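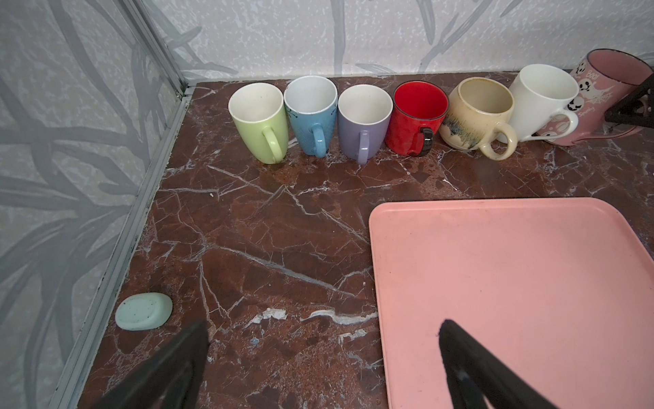
Barn Owl Nest Boxes: Frequently Asked Questions

Last revised January 3, 2020

Which species does this page cover?

The barn owl (Tyto alba) only. Boxes for screech owls and barred owls have different dimensions and are listed on a separate page.

What size should the box be?

The floor area matters more than the height. A brood of 6 needs room to move and to stretch the wings before fledging. Boxes with a small floor become fouled early in the season, and the larger chicks crowd out the smaller ones at feeding. The entrance hole should sit well above the floor so that young birds can't walk out before they are ready.

Which models are on the current list?

Two. The Dedis is an outdoor box for poles and has a double roof with an air gap. The Cultus is an indoor box for barns and silos and has a removable back panel. The Golob was dropped from the list after its roof hinge failed repeatedly in high wind. Golob boxes already in place may stay up if the hinge has been replaced with a fixed strap.

Which way should the entrance face?

Away from the prevailing wind and out of the afternoon sun. In most of the region this means north or east. Heat is a more common cause of early fledging than cold. For indoor boxes the direction is not important, but the hole should be visible from the opening the birds use to enter the building.

When should a box go up?

By the end of November. Pairs look for sites through the winter, and a box put up in spring may stand empty until the following year.

How long before owls use it?

Some boxes are taken in the first season. Others take several years. Don't move a box that has had no birds after one season. Look for pellets under nearby beams and fence posts first.

What do the owls eat?

Voles, gophers, mice and young rats make up most of the diet. Insects and small birds are taken now and then. Géza Orbán sorted 2,876 prey items from pellets collected below the Bruteck boxes, and voles were the largest group. His counting method is described in the pellet guide. Skulls are counted, and loose jaws are paired before they are added.

Will owls remove all the rodents on my land?

No. A pair with young can take nearly 2,000 rodents in a year, but the hunting range is wide and much of the catch will come from other properties.

Can I use rodent poison near a box?

No. Owls that eat poisoned rodents can die or fail to breed. Stop all use before a box is installed, and ask neighbors to do the same.

How often should a box be cleaned?

Once a year, after the last brood has left and before winter. Wear a dust mask and gloves. Scrape out the packed pellets and put down a thin layer of coarse wood shavings. Do not use sawdust or straw.

May I open the box during nesting?

No. Disturbing an active nest may be an offense, and females sometimes abandon eggs. Permit holders follow the inspection schedule issued by Corina Hauser.

How are box numbers assigned?

In order of registration. Numbers up to 80 belong to the first survey and are not reused, even where the box has been taken down.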